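April, cell 2 notebook, Trevard bench

Started 9:30. Wrote down again the rules for working near the arms, because the old sheet from Dhillon is for the single-arm cell and people still follow it here.

1. Stop button is in reach of the person who runs the session. If you must stand up to reach it, move the chair.
2. No hands over the table while either arm is enabled. Also not to fix a sleeve - disable first, then fix.
3. Speed limit stays at 30 percent for cloth tasks. I found it at a higher value this morning and put it back. Please write in the log when you change it.
4. Check the cables at the wrist before each session. The loop must be free through the full turn of the joint.
5. Log goes in the Colia folder, with the run number. Last entry was 1947, so we continue from there.

Denim is heavier than the test cloth from Camer, so I keep the grip force at the low setting for now. I will compare tomorrow.

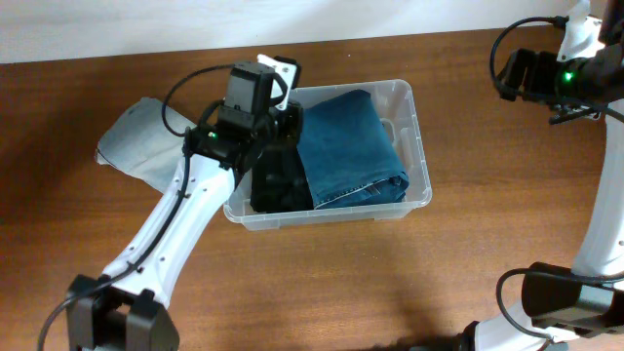
Is it enough to press pause before reaching in to the table?
Pause only holds the motion, and the motors keep their power. Use disable and wait 5 seconds, then reach in.

To do: print the sheet, tape it beside the door, remove the Dhillon one. Ask if rule 3 should be locked in the software.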